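Javoma White Plastic Storage Box

I've got more of these than I'll admit to my partner, and I still reach for one first when the craft bench gets out of hand!

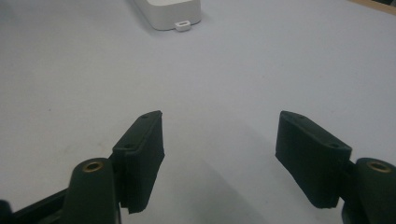 Why I stock it

It's a plain white plastic box and that's the whole appeal — it sits on a pale tabletop without shouting at you, and it suits pretty much any colour scheme. I keep mine at the back of the bench so I've got the front clear for cutting and gluing (and my cuppa).

My customer Iveta Ďurica bought 4 for her sewing room in January and came back for more, so I've upped my order with Skendetti.

The details

Colour: white
Material: plastic
Care: warm soapy water, please don't put it in the dishwasher
Sold singly or in a set of 4
Pick-up from the Lockwood shop, or I can post it

Want a different size? Flick me an email and I'll have a look out the back.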